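Storing peanuts in the shell, and what to decant them with
Forum > Kitchen and Pantry > Jars, tins and tubs

plidudura28
Thursday, September 4, 2025
I buy peanuts in their shells for us and for the birds. The 800 g bags never close properly once opened, so I've gone over to a tall ribbed glass jar with a screw neck. A jar half full is easier to get a hand into. 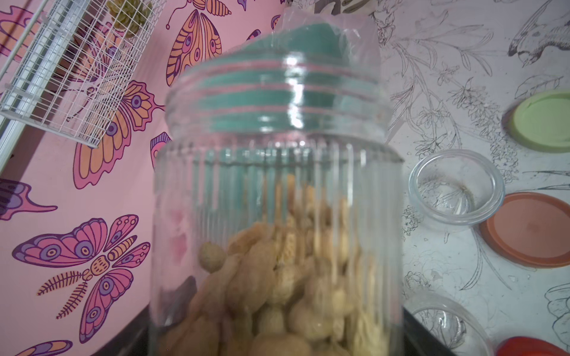 My question is whether to keep a bag over the top as well as the lid. My sister says it keeps moths out. I think it just makes the jar a nuisance to open.

kioko_h
Lid only. If the lid fits, the bag does nothing. I had moths in July and they came in with the flour.

perix
Disagree with kioko. Some of these lids don't seal at all. Mine let moths in 2 years running. Bag stays on.

plidudura28
What do people put the shells in? I'd like something low that can stay on the table.
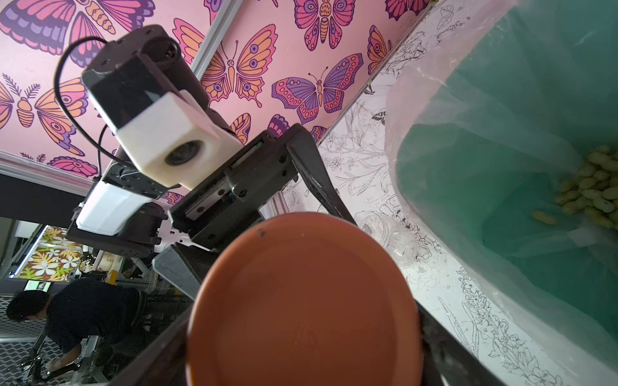
Agnes Engebretsen
Moderator, Jars, tins and tubs

A plant pot saucer does the job. Terracotta-coloured, round, raised rim — mine rinses clean. If yours is real clay, line it, as clay can mark a table.

kioko_h
I'd still use a bowl. Shells jump over a rim that low.

ereo
Slightly off topic, but for small dry stuff I tip from a clear plastic jar straight into a tub. Hold the jar on its side and keep it low.

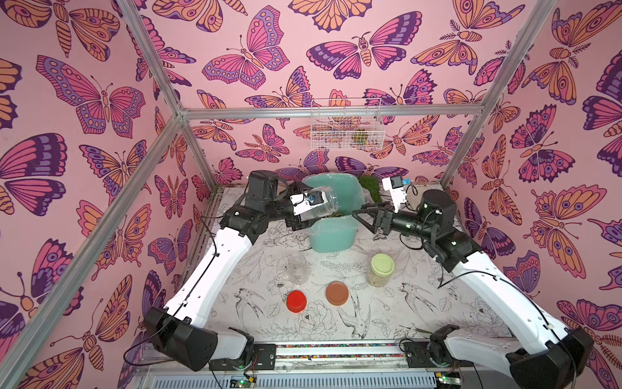
Go slowly with pellets as they all come at once. I prefer a see-through tub so I know when to stop.

perix
A funnel is less bother.

ereo
Not with pellets. They jam in mine.

plidudura28
Thanks all. Bag is coming off for now, and I'll try a saucer.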